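Data > Community sets > Tullbridge Lost Property Register

Search this collection Go

# Tullbridge Lost Property Register

A cleaned-up copy of the lost property book from the Tullbridge library front desk, typed out by Bhavana Gounder over one winter and argued with by me ever since. 930 rows, one per item handed in. Umbrellas are over-represented, as they are in life.

## Files

- `register.csv` — the lot
- `colours.csv` — lookup table, because the desk staff recognised 64 kinds of grey
- `notes.txt` — remarks from the margins, spelling left alone

## Columns

`item_id`, `handed_in` (month only), `category`, `colour`, `where_found`, `claimed` (y/n/blank). A blank in `claimed` means the box was left empty. It does not mean no. Please stop emailing me graphs that assume it means no.

`where_found` is free text. "Near the thing" appears more than once and I have left it, having no idea which thing.

## Known problems

- 385 rows have no colour. Most of them are keys.
- Mittens are logged singly up to April and in pairs afterwards, so the apparent collapse in mittens is clerical.
- Two desks used the same numbering for a while. Affected IDs end in `b`.
- "Thermos" covers anything with a lid.

## Categories

Version 2 merged `pen`, `pencil` and `stylus` into `writing/small`, after Zlata Tkachuk pointed out that whoever was on the desk after lunch called all of them "pen, probably". The old labels survive in `category_v1` for anyone who feels strongly.
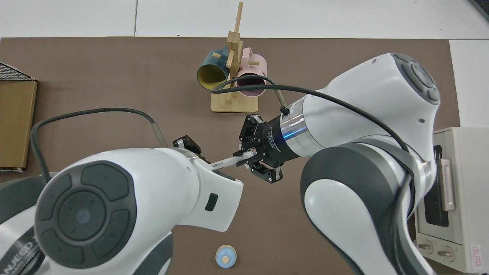 *Photo: Zlata Tkachuk*

Names and phone numbers written on items were removed by hand. If you find one I missed, open an issue and leave the number out of the issue.

## Licence

CC BY 4.0. Credit the register, not me. The loader script in `tools/` is MIT and works on my machine, which is old.

We use cookies to remember your filter settings. Accept Manage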